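借りた部屋の保険を、自分の言葉で読む
更新の封筒が届いてから返送するまでに、私が調べたこと、聞いたこと

文・本誌特集班

日本で部屋を借りて暮らすようになって、今年で13年になります。その間に引っ越しを何度かしましたが、部屋の保険の内容を最初から最後まで読んだことは、去年まで一度もありませんでした。契約の日に不動産会社の机の上で、鍵の受領書や町内のごみ出しの表と一緒に渡され、示された欄に名前を書いて、それで終わりでした。

去年の五月に、更新の案内が入った封筒が届きました。賃貸契約が2年ごとなので、保険も同じ周期で満期になります。いつもならば、同封の払込票を持って近所のコンビニエンスストアへ行き、そのまま忘れてしまいます。そのときは、たまたま上の階の水漏れで天井に染みができた直後でしたので、封筒の中身を食卓に広げて、全部読んでみようと決めました。約款は20ページを超えていました。字は小さく、私の日本語では一晩で四ページしか進みませんでした。

この記事は、そのときに始まった勉強の記録です。保険の専門家が書いたものとは違いますから、細かいところは必ずご自分の証券で確かめてください。ただ、同じように鍵の受領書と一緒に署名をした人は多いと思いますので、どこで私がつまずいたかを書いておくことには意味があると考えました。

「火災保険」という名前について

最初につまずいたのは名前でした。私の育ったDrarthorpeという町では、部屋を借りる人が入る保険を、日本語に直訳すると「中身の保険」と呼んでいました。建物は大家さんのもの、中身は住む人のもの、という分け方がそのまま名前になっています。日本では不動産会社の人が「火災保険に入っていただきます」と言います。それを聞いた私は、建物が燃えたときのために大家さんの代わりに私がお金を払うのだと、長い間思いこんでいました。

証券を読むと、建物という言葉は保険の対象の欄にありません。書いてあるのは「家財」です。家財とは、家具、衣類、電気製品、食器など、生活のために部屋に置いている動産のことです。つまり中身です。火災保険という呼び方は入り口の看板のようなもので、その奥には、火事のほかに落雷、破裂、爆発、風災、水濡れ、盗難などの部屋が並んでいます。どの部屋の鍵を持っているかは契約によって違います。

私の契約には水濡れがありました。一方で、水災は付いていませんでした。この二つの言葉の違いを理解するまでに、私は三日かかりました。水濡れは、給排水設備の事故や、ほかの住戸で起きた事故によって、水が漏れて家財が濡れることです。水災は、台風や大雨による洪水、高潮、土砂崩れなどのことを言います。どちらも水で、どちらも部屋の中が濡れますが、約款の中では遠く離れた場所に書かれています。川の近くの一階に住んでいる人が水濡れだけを持っていて、水なら大丈夫だと安心している場合があるかもしれません。私は三階ですので、水災を付けないことにしましたが、付けないと自分で決めたのは去年が初めてです。

三つの契約が一枚の紙に入っている

次に分かったのは、私が一つの保険だと思っていたものが、だいたい三つの契約を束ねたものだということでした。一つは先ほど書いた家財の補償です。もう一つは借家人賠償責任、さらに個人賠償責任があります。

借家人賠償責任は、私が火事などを起こして借りている部屋に損害を与え、大家さんに対して法律上の賠償責任を負ったときのものです。不動産会社が保険への加入を契約の条件にするのは、多くの場合、これが理由だと聞きました。部屋を借りた人は、部屋を元の状態で返す義務を負っています。ですから、火を出して部屋を焼いてしまえば、その義務を果たせなくなります。

ここで日本の法律の面白い点が出てきます。日本には失火責任法という古い法律があって、うっかりした火事で隣の家を焼いてしまっても、重大な過失がなければ、隣の人に対する賠償の責任を負わないことになっています。木の家が密集していた時代に作られた法律だそうです。私はこれを読んで、最初は火を出した人にとってずいぶん優しい法律だと感じました。しかし、反対の立場で考えますと、隣から火が来ても隣の人に払ってもらえないことがあるという意味になります。自分の家財は自分の保険で守っておくしかありません。そして、この法律は大家さんに部屋を返す義務のほうには及びません。隣の人への責任と大家さんへの責任は、別の根拠から出てくるものです。

個人賠償責任は、日常生活の中で他人にけがをさせたり、他人の物を壊したりしたときのためのものです。洗濯機のホースが外れて下の階の部屋を濡らした場合などが、説明書に絵で載っていました。自転車で人にぶつかった場合もここに入ることが多いようです。私が住んでいる自治体では自転車の保険が条例で求められていますので、以前に別の保険を自転車のためだけに契約していました。証券を二枚並べてみたら、ほとんど同じ内容でした。

個人賠償責任は、自動車保険やクレジットカードに特約として付いていることもあります。二つ持っていても、実際の損害額より多くもらえるわけではありませんので、重なっているならば一つを外すことを考えてもよいと思います。ただし、外す前に、家族の誰までが対象になるか、示談交渉のサービスが付いているか、この二点を比べるようにと、相談した代理店で言われました。主な契約を解約すると特約も一緒に消えてしまいます。車を手放した人が自動車保険を解約し、そのとき自転車の補償まで失ったことに気がつかなかった、という話もそこで聞きました。

代理店へ行ってみる

相談した代理店は、Unsideという小さな店です。駅から商店街を抜けた先にあって、眼鏡屋の二階に入っています。私の保険を扱っている代理店は不動産会社なのですが、電話をかけたら「内容については保険会社のコールセンターへ」と言われ、コールセンターでは「個別の事情は代理店へ」と言われました。丁寧な言葉で二回断られたあとで、どこでもよいから向かい合って話せる場所を探しました。

Unsideの相談室には、家財の金額を計算するための表が置いてありました。世帯の人数と世帯主の年齢を当てはめると、家財の目安の金額が出るというものです。私の年齢と一人暮らしの欄を見ますと、自分では考えたこともない大きな金額が書いてあります。そんなに物を持っていません、と私は言いました。担当の方は、では部屋の引き出しを端から順番に思い出して、全部を今日買い直したらいくらになるか足してみてください、と紙を一枚くれました。

家に帰って、その宿題をしました。冷蔵庫と洗濯機と机は簡単です。難しいのは小さい物でした。冬の上着、靴、布団、カーテン、鍋、皿、辞書、かばん。一つずつは高くないのに、書いていくと紙の裏側まで必要になりました。結果は、表の目安よりは低く、契約している金額よりは高いという、中途半端なところに落ち着きました。契約の金額は、不動産会社が用意したプランの一番下のものでした。

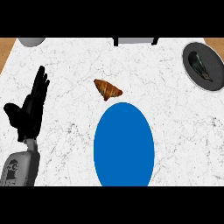
金額を考えるときに、もう一つ知っておくべき言葉があります。再調達価額と時価です。再調達価額は、同じ程度の物を新しく買うのに必要な金額です。時価は、そこから使った年数の分を引いた金額になります。古い契約には時価で計算するものが残っていますし、十年使った冷蔵庫の時価は、新しい冷蔵庫の値段からは遠く離れています。私の契約は再調達価額のほうでした。証券の表には載っておらず、約款の中ほどに一行だけ書いてありました。

それから、貴金属や美術品など、一つの値段が一定の金額を超える物は「明記物件」と呼ばれて、申込書に書いておかなければ対象にならないことがあります。私にはそのような物はないと思っていましたが、祖母からもらった腕時計のことを考えて、少し迷いました。店で値段を見てもらったところ、心配するような金額ではありませんでした。うれしいような、寂しいような気持ちで帰りました。

天井の染みと、払う人の順番

上の階の水漏れの話に戻ります。私の部屋では、本棚の上の段に並べていた本と、延長コードと、壁際に置いていた布団が濡れました。天井のクロスにも染みができました。このとき、だれに何を言えばよいのかが全く分かりませんでした。

整理すると次のようになります。天井のクロスは建物の一部ですから、大家さんの持ち物です。直すかどうかは大家さんと管理会社の問題で、私の家財保険とは関係がありません。本と布団は私の家財です。原因が上の階の人の不注意ならば、上の階の人に賠償を求めることができます。原因が古くなった配管ならば、相手は大家さんや管理組合になるかもしれません。そして、相手がだれであっても、私は自分の保険の水濡れの補償を先に使うことができます。保険会社が支払ったあとで、その分を原因を作った側に請求することもあるそうです。

最後の点が、私にはとても大切でした。原因の調査には時間がかかります。私の場合は、水道の業者が二回来て、壁の点検口を開けて、結論が出るまでに一か月以上かかりました。その間に布団がなければ眠れません。自分の保険を使うという選択を知っていれば、調査の結論を待たずに申請を始められたはずです。私は知りませんでしたから、結論が出るまでソファで寝て、しかも濡れた布団を捨ててしまいました。

捨てる前に写真を撮るべきでした。コールセンターの方に聞いたところでは、必要なのは、濡れた物の写真、部屋の中での位置が分かる写真、それから買った時期と値段の分かるものです。領収書が残っていなくても、通販の注文履歴やカードの明細で説明できる場合があるとのことでした。本については、背表紙が見えるように並べて撮ったもので受け付けてもらえました。布団については写真がなく、管理会社の人が訪問したときの記録に「寝具濡れ」と一言あったおかげで、認めてもらえました。

結果として、私が受け取った保険金は思ったよりも少ない額でした。自己負担額があったからです。損害の合計から、契約で決めた自己負担額を引いた残りが支払われます。自己負担額を高くすれば保険料は安くなりますので、これも自分で選ぶべき項目の一つです。私は、選んだ覚えがありませんでした。申込書の控えを見ると、ちゃんと丸がついていて、横に私の名前が私の字で書いてありました。

ほかの国の人たちの話

この特集のために、同じように日本で部屋を借りている外国出身の人たちから話を聞く会を開きました。場所はĐồngというベトナム料理の店で、昼の営業が終わる午後三時から、奥の席を使わせてもらいました。名前を出さない約束ですので、話だけを紹介します。

ある人は、保険料を家賃と一緒に毎月払っているのだと思っていました。実際に払っていたのは管理会社の「安心サポート」という会費でした。鍵をなくしたときや水道が詰まったときに人が来てくれるサービスで、保険の契約は、その前の年に満期を迎えたままになっていました。更新の案内は、引っ越す前の住所に送られていたようです。名前が似た二つの支払いがあるときは、片方の証券がどこにあるかを確かめる必要があります。

別の人は、地震のことを話しました。地震で家具が倒れてテレビが壊れても、火災保険だけでは支払われません。地震が原因の火事も同じです。地震保険は単独では契約できず、火災保険に付ける形になっています。また、支払いの方法も違っていて、壊れた物を一つずつ計算せずに、家財全体の損害の程度を区分で判定して、契約金額の一定の割合を支払います。その人の国では地震がほとんどありませんので、火が出れば火災保険だろうと、疑ったこともなかったそうです。賃貸用の小さなプランには、そもそも地震保険を付けられないものもあります。私のプランがそうでした。

三人目の人は、退去のときの話をしました。引っ越すと決めて、賃貸の解約の手続きをすべて済ませ、ガスと電気と水道にも連絡しました。保険の解約だけが残りました。賃貸契約が終われば自動的に終わるものだと考えていたそうです。友人に言われて満期の前に電話をしたところ、残りの期間に応じた返戻金として3283円が口座に戻ってきました。大きなお金ではありませんが、その日の帰りに、友人と二人でこの店の麺を食べることができたと笑っていました。解約の日付は、引っ越しの日よりも鍵を返す日に合わせたほうが安全です。荷物を出したあとでも、鍵を返すまでは部屋に対する責任が残っています。

話を聞いているうちに、皆さんがそれぞれの言葉で同じ単語の訳に苦労していることが分かりました。「免責」という言葉です。辞書を引くと、責任を免れること、と出てきます。ところが約款の中では、保険会社が支払わない場合を指すときと、先ほどの自己負担額を指すときがあります。「免責金額」と書いてあれば後のほうです。「免責事由」なら前のほうです。会話の中ではどちらも「免責」と短く呼ばれますので、電話で聞いたときには、どちらのことですかと聞き返すようにしています。

アプリで請求するということ

最近は、事故の連絡をスマートフォンのアプリでする人が増えています。私も更新のあとで、契約の内容を見られるアプリを入れました。証券の写しがいつでも見られるのは便利です。火事や水漏れのときに、紙の証券は部屋の中で一緒に濡れている可能性がありますから。

Jataderoという家計簿のアプリには、持ち物の写真と買った値段を登録する機能があって、会に来た一人がこれを使っていました。もともとは、引っ越しのときに段ボールの中身を記録するためのものだそうです。登録した一覧をファイルに書き出して、請求の書類に添えたと話していました。保険会社がその形式を正式に認めているかどうかは会社によりますので、参考の資料として出すのがよいでしょう。私も試してみましたが、台所の途中で飽きてしまいました。今は、部屋ごとに四つの角から写真を撮って、年に一度、同じ場所に保存するだけにしています。戸棚と引き出しは開けた状態で撮ります。Unsideの担当の方にも見せましたが、何もないよりずっとよいです、と言われました。

アプリで困ったのは、入力の画面が選択式になっていることです。「事故の原因」の一覧から一つを選ばなければ、次へ進めません。私の水漏れの場合、原因はまだ調査中でした。「その他」を選んで先へ進んだところ、翌日に電話があって、結局は同じことを口で説明しました。急いでいるときや、原因がまだ分からないときは、初めから電話のほうが早いかもしれません。日本語の電話が不安な人のために、三者通話で通訳を入れる会社もあります。対応している言語と時間帯は、事故が起きる前に見ておいてください。夜中に天井から水が落ちてくるとき、人は自分の国の言葉でしか慌てることができません。

電話をする前に、私は紙に次のことを書いておきます。

証券番号
起きた日と時刻（分からなければ気がついた時刻）
場所と、だれに連絡したか（管理会社、警察、消防など）
濡れた物、壊れた物の名前
こちらから聞きたいこと

最後の行が一番役に立ちます。聞かれたことに答えるだけで精一杯になって、聞きたかったことを忘れて電話を切ることが、私には何度もありました。

更新の封筒を出すまで

さて、食卓に広げた封筒のことです。期限までに、私は次のように決めました。家財の金額は、宿題の紙の合計に近いところまで上げました。自転車のためだけの保険は、示談交渉のサービスが部屋の保険のほうにも付いていることを確かめて、満期でやめました。地震保険は、今のプランに付けることができませんでしたので、別の会社の商品を比べています。この部分は、原稿を書いている今もまだ終わっていません。

保険の会社を替えてもよいかどうかは、不動産会社に手紙で聞きました。指定の保険に入ることが契約書に書いてある場合でも、同じ程度の借家人賠償責任が付いていれば、別の会社の保険を認めてくれることがあると聞いたからです。返事は電話で来ました。新しい証券の写しを出してもらえれば結構です、ということでした。ただし、今の契約と新しい契約の間に一日も空きがないようにしてください、と二度繰り返されました。保険期間は、開始の日の午後四時から満期の日の午後四時まで、と時刻で決まっている契約が多くあります。私の証券にもそう書いてありました。新しい証券の開始の時刻が同じかどうか、見積もりの段階で確認しています。

約款は、今は玄関の棚の、靴べらの横に置いてあります。読み終わったのは六月の終わりでした。余白には鉛筆で、分からなかった漢字の読み方を書きこんであります。「約定」「填補」「毀損」。次の更新までに忘れてしまうと思いますので、消さずに残しておきます。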